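A Saturday at the Plirnano open day

Posted Oct 10, 2020 in Visits and outings

I have been meaning to get to the Plirnano lab for three years running, and for three years running something has come up (a wedding, a burst pipe, and then the year I simply wrote down the wrong weekend). So when the booking page opened last month I was on it within the minute, and I got a morning slot, which I would recommend to anybody, as the coffee is fresher and the researchers still have their voices.

It was a smaller affair than usual, with timed entry, masks on and every other chair taken away. The leaflet said they had limited it to 31 visitors per slot, and it made for a lovely unhurried morning. You could stand in front of a desk and ask a proper question, and then a second one, without feeling somebody breathing on your collar.

The building is at the far end of the science park, past the pond and the bicycle sheds, and if you come by bus you should stay on one stop longer than the timetable suggests. I got off too early and had a brisk walk along the dual carriageway in a wind that took my map out of my hand. A cheerful young man at the door gave me another one, and a green sticker for my coat, and pointed me upstairs.

The first room was given over to Trakum, their project on getting robot arms to pick up ordinary household things. I had expected this to be the noisy part of the day, and there was indeed an arm on a bench opening and shutting for the children, but most of the Trakum people sit at computers, and most of the work we were shown lives there too. Rosário Antunes gave the talk. She has been with the group since it was two people and a kettle, and she talks with her hands a great deal, so that by the end I had a fairly good idea of what a gripper feels like from the inside.

The trouble she set out to solve is easy enough to follow. If you want a robot to learn to pick things up by trying, it needs an awful lot of tries. A real arm can manage a few hundred in a working day if somebody stands beside it putting the fallen things back, and after a while parts wear, cables work themselves loose and the person standing beside it starts to have views about their career. A simulated arm will go on all night. The catch (she said it with a sigh, and I think she has said it to a good many funding panels) is that what is learned in the simulation often falls to bits the moment it meets a real mug. The real mug is slippery where the pretend one wasn't, or it is a touch heavier on the handle side, or the light comes through the window at four o'clock and the camera loses its bearings.

The usual cure is to shake everything up in the simulation. You vary the weights and the friction and the lighting over a very wide range, and you hope that reality lands somewhere inside it. Her group had been doing this for a couple of years with middling results. What they tried next, and what the talk was chiefly about, is a method they call Skititix. I asked about the name afterwards and was told it came out of a long train journey and that I would have to be content with that.

As far as I could follow it, Skititix goes about things in rounds. You let the simulated robot learn for a while, then take it to the real bench for a short session of grasps, and note down how each of them went. Then you go back to the computer and ask which settings of the simulation would have produced just that pattern of slips and near misses. Those settings get more of the next round of practice. The ones that could never have produced it get less, though they are never dropped altogether. Rosário was very firm on that last point. In an early version they had dropped them, and the robot became splendid at one particular table in one particular room and hopeless when they moved the table to the other wall.

She had the numbers on a sheet, and I copied them down because I know that some of you like them. They ran 1,839 grasps on the real arm for the final comparison, with household objects the system had never practised on. The robot trained with Skititix held on to the thing and lifted it clear in 1,433 of those, so a bit under four times in five. The older way of doing it, tried on the same objects over the same number of attempts, managed 626. A gentleman near the front wanted to know whether the objects had been picked to flatter the new method, and she answered him very fairly, I thought. The list was drawn up by a colleague in a different group before any training began, and there were several things on it she would never have chosen herself. The tea strainer was the worst. It was a disaster from start to finish.

I liked that she spent nearly as long on the failures as on the good result. Thin flat things are still beyond it. So is anything that changes shape when you squeeze it, as the simulator treats everything as stiff, and a half-full bag of rice is not stiff in any way that a computer finds comfortable. And there was a long story about the fingertips, which I shall try to do justice to.

In the first version of the simulated gripper the tips were plain smooth blocks. It made the sums quicker, and everybody assumed that it wouldn't matter much. But the tips on the real gripper have a stepped inner face, and an object with a rim, a jar lid for instance, will settle into one of the steps and stay there. The simulated robot had never met a step. It learned to squeeze flat and hard, and then on the bench it would close on a lid at an awkward height and the lid would pop out sideways. For several weeks they blamed the friction settings, and the method did its best to oblige them by hunting for a friction that would explain it all, and kept coming back with answers that made no sense. A student spotted it in the end while eating a sandwich and looking at the real gripper on the bench. They modelled the tips again with the steps put in, and the friction estimates settled down almost overnight.

So now they look at the model closely before each long run, with nothing in the grip and nothing on the surface, and they have a little list of things to check.
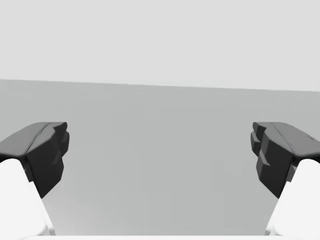
Rosário's view was that the list had saved them more time than any clever piece of mathematics, and she has it taped inside the door of the stationery cupboard, where people are bound to come across it. I did ask whether you could simply make the simulation perfect to begin with and spare yourself the rounds. She was kind about it. Each extra bit of detail slows the computer down, and a slow simulation means fewer tries, and you end up more or less where you began with the real arm. The steps on the fingertips earned their place. Modelling the scratches on the table top, which somebody did for a fortnight, did not.

After that we were let loose for half an hour. There was a desk from Kruger, who make the force sensors for the bench arm, and a patient woman there let me press my thumb on one and watch the line jump on a screen. I could get it to show up to 40 different levels of pressing if I was careful, or so she kindly claimed. Next door they had the session notebooks laid out, real paper ones, with a line for each grasp in various people's handwriting. You can tell who was on the late shift.

I ate my sandwiches by the pond, in the wind, and went back in for the question session, which ran over by twenty minutes and could happily have gone on longer. The best question came from a girl of perhaps eleven, who asked if the robot knows when it is in the simulation. Rosário thought for quite some time. She said that it doesn't know anything of the sort, but that if you looked only at the readings it gets, you ought to have trouble telling which was which, and that this was really the whole aim of the project put in one sentence, and might she borrow it for her next talk? The girl said yes.

The next stage, if the money comes through, is to let the method choose which real grasps to try in each round. At the moment a person picks them off a list in the morning. They would also like to share the bench with another group, so that the table gets moved about more often.

Some practical matters for anyone thinking of going. Entry is free but you do have to book, and you should print the confirmation, as the signal in the entrance hall is poor. There is a lift, round to the left behind the noticeboard. The talks are upstairs and the chairs are hard, so take a cushion if your back is like mine. The café was closed on my visit but there was an urn with tea and coffee and a tin of very good ginger biscuits. Coming home, the bus leaves from the opposite side of the road by the sheds, and they go once an hour on Saturdays, at ten to.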